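Library > Consumer Studies > Weighing Claims > Chapter 7

Category: Textbooks / Household Economics

Chapter 7
What a Countertop Is Supposed to Be Worth

Anyone who has shopped for a house has heard that kitchens sell houses. The sentence is repeated by agents, by lenders, by the people who install kitchens and by the magazines that carry their ads. It has been repeated for so long that few buyers ask where it came from. This chapter asks, and the answers are thinner than you might expect.

Start with the claim in its strongest form. A flyer mailed to homeowners in Plostia told them that sellers who put in new countertops "get back 70 percent of the cost, and often more." The flyer was signed by Haddad, a firm that sells countertops. A seller can tell the truth, of course, and plenty do. Still, a reader should want to know three things before believing the number: how many sales it was drawn from, who picked those sales, and what happened to the homes that were left alone.

The flyer answered none of them. When a local paper asked, the firm pointed to a survey of 500 homeowners. The survey had not looked at sale prices at all. It had asked people what they thought their new counters had added to the value of the home. People who have just paid for something large are poor judges of whether they should have, and the survey had no way to correct for that.

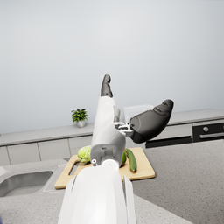 Figure 7.1. A kitchen with a speckled gray countertop and a light wooden cutting board.

Now consider a better attempt. The town of Pesstead keeps sale records that note whether a kitchen was redone in the years before the sale. Homes with redone kitchens sold for more. That much is in the records and there is no reason to doubt it. The trouble begins when someone says the kitchen caused the higher price. Owners who can pay for new counters can often pay for a new roof too. They may live on the quieter streets. They may be able to wait for a good offer while their neighbors take the first one. Any of these would push the price up, and the records do not separate them.

Economists call this kind of problem confounding. The word sounds technical, but the idea is plain: two things travel together, and we give one of them credit that may belong to something else. We will meet it again in Section 3, where the "good school" premium turns out to be harder to pin down than most parents believe.

A defender of the claim might answer that buyers themselves say they care about kitchens. They do say so. They also say they care about storage, light and short drives to work, and they cannot have paid extra for every one of these. What people tell an interviewer costs them nothing. What they sign for at closing costs a great deal, and the two lists often disagree.

None of this shows that new counters are a waste of money. Someone who cooks every night may get years of use from one, and that use has a value even if no buyer ever pays for it. The mistake is to enter that enjoyment in the books as an investment and then quote a rate of return.

Before you read on, find an ad that promises a return on a home repair or upgrade. Write down the number it gives, the source it names, and what the source measured. Keep your notes, as you will need them for the Tridstead case in Section 3.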